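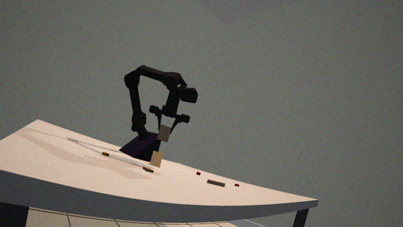
Potodar opens remembrance room and book of names

A permanent place for residents to remember family members, friends and neighbours has opened on the ground floor of the Ansari Building in Potodar. The remembrance room is open every day from 9am until 6pm, and there is no charge to visit.

The room holds the Potodar Book of Names, a bound record to which any household in the district may add an entry. Each entry gives the name of the person remembered and, where the family wishes, a short passage of no more than 17 words. Entries are written by hand by a calligrapher and are not arranged by date of death, faith or place of burial. They appear in the order in which requests are received, so that a person who died last winter may share a page with someone who died before the present town hall was built.

The first volume opened with 900 names. These were gathered over the spring and summer through libraries, places of worship, doctors' surgeries and the district's two residential homes. The volume has space for 2000 names in all, and a second will be started when it is full.

The project was set up by the Prestuvus Trust, which supports bereavement services in the district, and the room was fitted out by Brikevent, the company that manages the Ansari Building. The Trust has agreed to meet the cost of entries for the next 3 years. The arrangement will be reviewed at the end of that time, and names already recorded will remain in the book whatever is decided.

In a statement, the Trust said that many people in Potodar have no grave or memorial nearby which they can visit. Some lost relatives overseas. Others scattered ashes at a place they can no longer reach, or were too young at the time to have been told where a brother or sister was laid to rest. "We were asked again and again for somewhere to go," the statement said. "Families told us that they did not want anything grand. They wanted to see the name written down, and to know that other people would turn the page and read it."

The Trust also said that requests had been made for people with no surviving family. Former colleagues, carers and neighbours have put forward a number of the names in the first volume, and the Trust wishes to make it known that a person need not be a relative to ask for an entry. Where two people ask for the same name to be recorded, both will be contacted so that the wording can be agreed between them.

Parents who have lost a baby during pregnancy or shortly after birth may ask for an entry under a first name, a family name or a form of words of their own choosing. No certificate is needed. Requests of this kind are handled by a trained member of the Trust's staff, and parents may ask to see the entry in private before the book is returned to its stand.

Visitors may turn the pages of the book themselves. Those who would prefer to have it opened at a particular name should ask at the building's front desk, where an index is kept. The index is also held at Potodar Library in large print. It will not be published online, as a number of families asked that it should not be.

Seating is provided, and there is a quiet area at the back of the room which may be booked for up to half an hour by families who wish to mark an anniversary. Readings and music are welcome during a booked period. Candles may not be lit, under the terms of the building's insurance, and visitors are asked not to leave flowers on the book stand. A shelf is set aside for cards and flowers beside the door, and is cleared at the end of each month. Cards are kept for collection for a further month.

The entrance from the main street has level access. The side entrance has two steps and is locked at 4pm. A hearing loop has been installed in the quiet area.

A short gathering will be held in the room each November, when all names added in the previous year will be read aloud. Families will be told the time by letter and may choose to read the name themselves. Anyone who does not wish a name to be read should say so on the request form, and may change their mind later by writing to the Trust.

Request forms are available from the front desk of the Ansari Building, from Potodar Library and by post from the Prestuvus Trust. Completed forms should be returned by the end of September for names to be included in this year's reading. Forms received after that will be entered in the book as usual and read the following year.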